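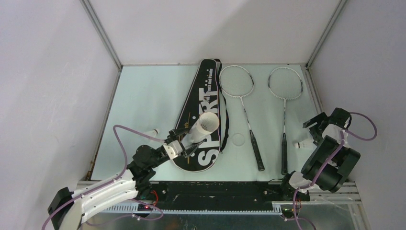 # Steletstead Residents: minutes of the August meeting

**Held:** in the ground floor lounge, 7.30 pm
**Present:** sixteen households, which is our best turnout since the bike shed vote. Lovely to see so many from the top floor!
**Apologies:** flats 3, 11 and 22

## 1. Last meeting's minutes

Agreed, with one correction. The door that sticks is the one to the bin store and not the one to the meter cupboard. The meter cupboard door is fine.

## 2. Gutters and downpipes

This took up most of the evening and was well worth it. The survey came back in July and everybody had been sent a copy, though a few of us had only looked at the photos. The main points were read out again for those people.

The gutters along the garden side are sagging in four places and the joints have opened up, so rainwater is running down the brickwork by the stairwell. The street side is in much better shape and only needs clearing and two new brackets. The surveyor was happy with the roof tiles (big cheer at this) and with the flashing round the chimneys.

Two firms have quoted:

- **Ilov:** £2175 for the garden side replaced in full, the street side cleared and rebracketed, scaffolding included. Can start in September.
- **Veslow:** a lower price to patch the joints on the garden side only, scaffolding charged separately by the day.

There was a really good discussion about this. Several people liked the Veslow price to begin with, but once somebody asked what would happen if it rained and the scaffolding had to stay up, the mood changed. Flat 9 has used Ilov for a porch and said they were tidy, turned up at eight every morning and took all their rubbish away. Flat 14 asked about colour. Ilov can do black or brown, and black got it by a mile.

**Agreed:** accept the Ilov quote, black gutters, paid from the repairs fund. No extra payment needed from anyone.

**Action:** flat 6 to write to Ilov and ask for dates. Flat 6 will also thank Veslow for their time.

## 3. Damp on the stairwell wall

Linked to the item above. The plaster between the first and second floors has gone soft and the paint is coming away. We were all itching to get it redecorated, but the advice in the survey is to let the wall dry through before anyone plasters it, and that could take until spring. The window on the half landing should be opened on dry days. Please do shut it again at night – it bangs.

One resident offered to take a photo of the wall on the first of each month so we can see how it is getting on. What a good idea, and gratefully accepted.

**Action:** flat 17 to take the photos. Redecoration to come back to us in the new year.

## 4. Water butts

The garden group would love to catch some of the water from the new downpipes and have found a slim butt at Mercado for £49. It comes with a stand, a lid and a tap low enough to fill a can. They asked for one to try out beside the herb bed, and after some talk about mosquitoes (the lid fits tightly) this went through with every hand up.

A second one by the garage wall was suggested. We will see how the first does over the winter.

**Agreed:** buy one butt. Ilov to be asked whether they can fit the diverter while they are up there.

**Action:** garden group to order it once we have a start date.

## 5. Parking during the works

The scaffolding lorry will need the two bays nearest the side gate. Both residents who use those bays were at the meeting and were very good about it. Flat 2 is away for most of September and has offered its space, and the visitor bay can be used for the other car.

## 6. Any other business

- The outside light by the back steps has a new bulb and the steps feel much safer already.
- Airbricks: please check that pots and planters haven't crept in front of them. The survey found three blocked at ground level.
- Could whoever borrowed the long ladder put it back on its hooks? It is needed for the street side hedge.
- The compost is ready and there is plenty of it. Bring your own bucket.

## 7. Next meeting

October, same room, 7.30 pm. Ilov's work should be up for all of us to look at by then, so we'll meet in the garden for the first ten minutes if it's dry.

Meeting closed at 8.50 pm.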